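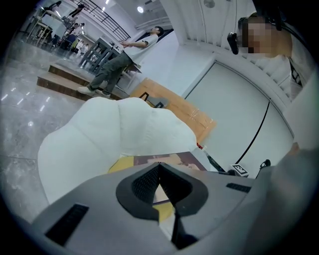 Friday, and I've got two hand-held grippers to compare, which has made me far too happy. Pair one is from Cistari, pair two is the Urnov, and I'm keeping whichever copes best with squashy stuff. Cloth is where my old ones always let me down! The black textured rubber in that V-shaped notch is the bit I'm most interested in, so a crumpled lump of white fabric seemed a fair way to begin.

First thoughts on weight, then. The Cistari pair is 29 grams lighter per hand and I can feel it by teatime. My wrists have opinions. The Urnov trigger is nicer though, much less spongy (the Cistari one reminds me of a bike brake that wants adjusting).

Both of them read their position from marker cubes, one per hand. I did 257 goes last month with the old cubes and lost tracking whenever I crossed my arms, so this time I'm trying to keep both cubes facing up and out. It feels a bit like carrying two cups of tea. 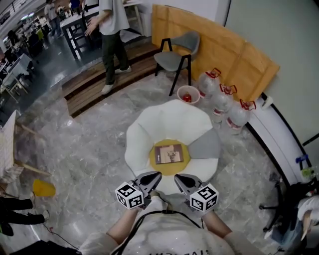 CAMERAS, because people asked

I ran the Kurup wide lens against the Pendasov one. The Kurup is sharper in the middle, the Pendasov sees more at the sides, and I keep changing my mind. More than 4,000 clips on the drive already and I still haven't sorted them into folders, oops.
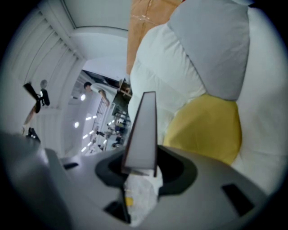 Fingers next! I've been swapping tips all afternoon and the long flat ones are growing on me. My worry was that they'd block the view, and the top does sit right over the pale fabric near the middle, but there's still loads of grey, yellow and white padding to see off to the right. I can live with that.

Rubber pads get another go on Monday, 12 grabs each, same cushions. If you've used either pair on towels, tell me how you got on?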